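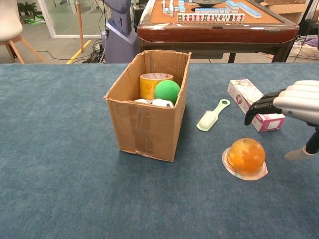
Tidying trial on the carpeted table: tape roll and green ball already in the box, the brush and the floral box still outside.

Packing a Box of Small Things: Tips from Our Tidying Trials

By Kálmán Pintér
Saturday, June 12, 2021

At Zondmont we study how a robot hand can put small household objects into an open box. My colleague Zoltán Veres writes the software and I prepare the table, so after several months I know very much about cardboard, tape and objects that roll. Readers of the workshop pages asked me to write down what is useful from this work for a person who packs a drawer or a shelf at home. I give the tips together with the result they come from.

Prepare the box first

Cut off the top flaps completely. In our first series we only folded them outside, and the flaps slowly came back up during the work. The fingers touched them and the box moved. A box without flaps has an ugly edge, but you can reach in from every side. If you need to close it later, lay a flat piece of cardboard on top and tape it.

Put one strip of tape down the front if the cardboard is old. Press it with the thumb from top to bottom.

Work on a surface with some grip

We made 400 trials on a smooth desk and 500 on a table covered with carpet. On the smooth desk, light boxes often slid away when the fingers closed a little too early. On the carpet they stayed. At home a bath towel or a piece of old carpet does the same service. Shake it out before you start.

Put the tall things at the back

A roll of tape should stand upright against the back wall of the box. When it lies flat it takes a large part of the floor, and everything that comes after will sit on it crookedly. Standing, it also makes a small wall, and a ball can rest in front of it. We did not plan this. Zoltán noticed in the recordings that balls jumped out less when the roll was placed first, and after that we kept this order in the Stumine series.

Foam balls are easy for the hand, hard ones are more difficult. Let the ball go low inside the box, near the bottom, and do not drop it from the height of the edge.

Turn the object before you lift it

A flat paperboard box lying at an angle is the object where our method failed most. The fingers came from above and held only one corner. What helped was a small push first, so that the long side was parallel to the fingers, and then the grasp. I do this now in my own kitchen with packages of tea. Two short movements are faster than one long movement which you must repeat.

Brushes go by the middle of the handle

A small brush is heavier at one end. If you hold it by the end with the hole, the bristles swing down and catch on the edge of the box. Hold it at the middle and put it in with the bristles up. A wet brush should not be packed with paper things.

Soft cups at the end

Jelly cups with a dome and a foil lid are a good test, as the dome gives way when you press it. Hold the cup low, near the wide rim. Pack it last, on top, with the lid down. We learned this after one cup opened inside the box, and I cleaned two rolls of tape with warm water and was not happy.

About the method

For those who want to know: every trial began with the objects in new positions, and we counted it as good only when all 5 objects were in the box and the box had not moved more than the width of a finger. The order of packing was either free or fixed by the rules above. With the fixed order, the robot needed fewer second attempts. With the free order it was sometimes quicker, but it finished more often with something sticking out. We will repeat the comparison with deeper boxes in October.

Related tips
Removing old tape from cardboard
How to wash a bristle brush
Melville shelves: what fits and what does not
Hegyi drawer dividers, cut to size

Contact the workshop pages | © 2021 Zondmont | Back to top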